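Fekete to Start Verge and Lighting Work on Hikwood Approach Road

Flakmont, 6th April — Fekete, the grounds and roadside contractor, will begin a program of work this spring on the approach road into Hikwood, the residential and small business district on the edge of Flakmont. The work covers the verges on both sides of the road, the hedges, the embankment, the young tree plantings and the streetlights. Bosus, the company that manages the Hikwood estate, awarded the contract and will pay for it from the estate's annual grounds budget.

The approach road is the main way in and out of Hikwood for drivers, cyclists and delivery vehicles. It is a narrow asphalt road with grass, hedges and trees alongside it. The asphalt was last renewed under a separate contract and is not part of this program. No digging will take place in the roadway itself.

The first stage is clearing. Crews will rake and collect fallen leaves from the verges and take away dead grass and other plant growth where it has spread onto the edge of the paving. Leaves will be composted at the Fekete yard in Flakmont and returned to Hikwood as mulch for the planting beds. Material that can't be composted will be hauled away the same day it is collected.

The second stage is planting. Fekete will put in 162 young trees over the length of the approach road and the two side roads that lead off it. Each will have a wooden stake and a soft tie. Existing stakes will be checked at the same time. Stakes that are leaning or split will be replaced, and stakes that a tree no longer needs will be pulled out and reused if they are sound. The new trees are a mix of field maple, hornbeam and small-leaved linden, all grown at a nursery within the district.

Residents told Bosus in last year's grounds survey that they wanted more trees along the way in and did not want the older ones cut down. The survey drew 677 replies, the most the company has had. No mature tree is due to be removed under this contract. Some low or dead branches will be pruned where they hang over the road or come close to a lamp.

The third stage is the embankment. The slope will be cut back once, by hand and with light machinery, and then left to grow. Fekete will leave a band of long grass uncut along the top, next to the trees, as cover for birds and insects. The lower part, next to the kerb, will be kept short so that it doesn't trap grit and leaves against the edge of the road. A mix of native wildflower seed will be sown on the middle of the slope after the first cut.

The hedges will be trimmed last. Before any trimming starts, crews will check for nests, and a section where nests are found will be left alone and marked on the work plan until the birds have gone. The height of the long hedges won't change much. Bosus has asked for a level top and a clean side facing the road.

Lighting work will run alongside the other stages. The estate has 91 streetlights in all, counting those on the approach road, the side roads and the parking areas. Every pole will be inspected, cleaned and given a number plate so that faults can be reported by number. Lamp heads at the end of their service life will be changed for lower-energy units with a warmer light. Lights will be out one at a time during this work, in daylight hours only.

"Most people see this road twice a day and we'd like it to look cared for," a spokesperson for Bosus said. "The road surface is fine. The edges need the attention, and they need it every year — a big cleanup once in a while doesn't do it."

A spokesperson for Fekete said the order of work had been set by the season. "We clear first so we can see what we have. The planting goes in while the ground is still soft. The embankment can wait a little longer, and the hedges have to wait for the birds."

The approach road to Hikwood, with its verges, embankment and roadside trees:

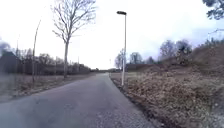
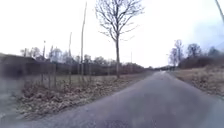
The road will stay open throughout. On days when crews are working next to the paving, a short section will be reduced to one lane, with stop-and-go boards in place between 9 a.m. and 3:30 p.m. Drivers should allow a few extra minutes. Cyclists will be able to pass at all times. Trash and recycling pickups will follow the normal schedule.

All stages apart from the hedges are planned to be finished by the end of June. A letter with a map of the work areas will go out to 2000 homes and businesses in Hikwood and the nearby streets before the first crew arrives. Copies will also be available at the Bosus office at the Hikwood parade of shops.

Residents who would like a share of the composted leaf mulch for their own gardens can put their names down at the same office. Bags will be handed out on a first-come basis in the fall, with a limit of two per household.

About Fekete

Fekete looks after verges, hedges, trees and planted areas for estates, business parks and housing managers in and near Flakmont.

About Bosus

Bosus manages shared grounds, roads and lighting at Hikwood.

Media questions should be sent to the Bosus press desk in Flakmont.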